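Packing notes, September run

The Skindale drop went out at 6:40 in the morning, two boxes short of plan. I am writing the numbers down while I still have the tally sheets. We packed 562 toiletry kits for the shelter network, and each kit held soap, a toothbrush, toothpaste, a comb, two pairs of socks and a washcloth. Pads went in a separate bag, on request from the shelters, who prefer to hand them out by size.

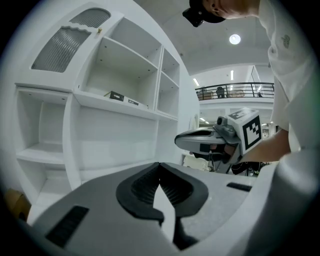 What changed from spring

Cormac Hegarty redid the packing order. Soft items now go in first and the soap goes in last, in its own sleeve. In spring we had 52 kits returned with toothpaste on the socks. The cause was the cheap flip caps, and I have moved us to screw caps from Festum. They cost a little more per tube and they stack better.

Marjan Safavi asked for a one-page insert with clinic hours and the bus route. It is printed on one side, in large type, and folded once. The Celorlow site wants it in three languages. I have two so far.

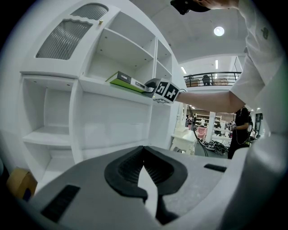
Storage is the weak point. Soap needs to be kept away from anything cloth, and stock has to be dated on the front or it gets used in the wrong order. Open shelves are easier to check than anything with a door, and even a ribbed glass door like the one on the white cabinet only blurs the labels. I would like all the kit stock on open shelving by the next run, with the oldest cartons at waist height.

Elmarie Mahlangu has the shelf plan and is pricing brackets. If the price comes in too high, we keep the current layout and add date cards - not ideal, but workable. 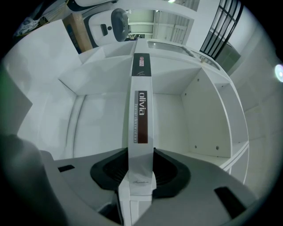

The other open item is razors. Two of the shelters will not accept them and the rest ask for more than we send. My proposal is to pack them as a sealed add-on, counted separately, and let each site order what it wants. Conall Ó Gríofa is checking the rules on storage at the sites. Send him your site's policy if you have it in writing.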